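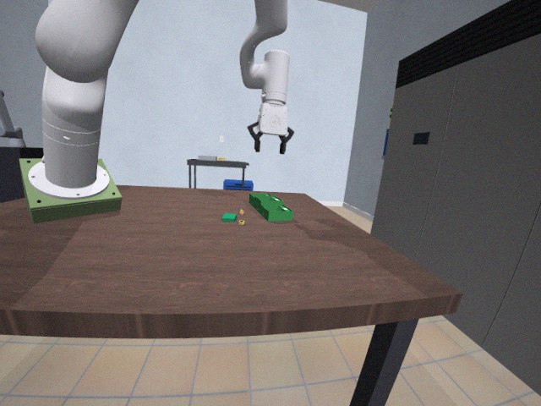
Larnik Planner FAQ: Simulated Tabletop Scenes

Why does the planner stop above the table?
The pregrasp pose has a fixed clearance. Set approach_height in the task file to change it.

Are small loose parts planned separately from the tray?
Yes. Each part has its own collision mesh and pose.

How many grasp candidates are sampled?
The default is 24 per part. The top 5 go to the inverse kinematics solver.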